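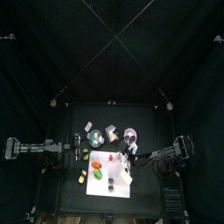 Page last changed: December 28, 2022

Trunden blackout cloth, two-yard roll: review

I bought this cloth in April to line a corner of the basement where I take pictures of small things I sell, mostly watch parts and old fountain pens. I wanted black walls that stay black under a bright lamp. The cheap felt I had before went gray as soon as a light hit it, and it picked up every hair in the house.

The Trunden cloth is heavier than it looks on the store page. It comes rolled on a cardboard tube, so there are no fold lines to iron out. Mine had one crease near the end of the roll where the tape had pulled, and it dropped out after a week of hanging. The smell was strong for the first two days. I left it in the garage with the door up.

Cutting it is easy. Sharp scissors go straight through and the edge doesn't fray much. I left most of mine raw. Sewing is harder — my machine skipped stitches until I put in a heavier needle, and the cloth slides around under the foot. If you need a hem, iron-on tape held fine on the low setting. On medium it left a shiny line that you can see from the side.

I hung it with spring clamps first, then switched to hook-and-loop strips. The clamps leave dents that take a while to go away. Cadi Humphreys, who has the unit next to mine at the flea market, stapled hers to a wood strip and hung the strip, and I wish I had done that.

For blocking light, it does the job. With one layer over the basement window at noon I could see a faint glow at the seam and nothing through the cloth itself. The back side is a little duller than the front. The seller doesn't say which side is meant to face in. I use the dull side.

Dust shows. A lint roller takes care of it, but go lightly, because a fresh sheet can pull up fibers. I haven't washed it. The label says cold water and line dry.

I also tried the Pumphrey cloth, which costs $12 less. It's thinner and hangs better in a curve, but one layer wasn't enough for the window. For a backdrop away from any daylight it would be fine.

Good: deep black, no fold lines, cuts clean
Bad: smell, shows dust, hard to sew

I'd buy it again for walls. For a table top I'd get something stiffer, as it shifts when you slide a box across it. My score is 4 out of 5.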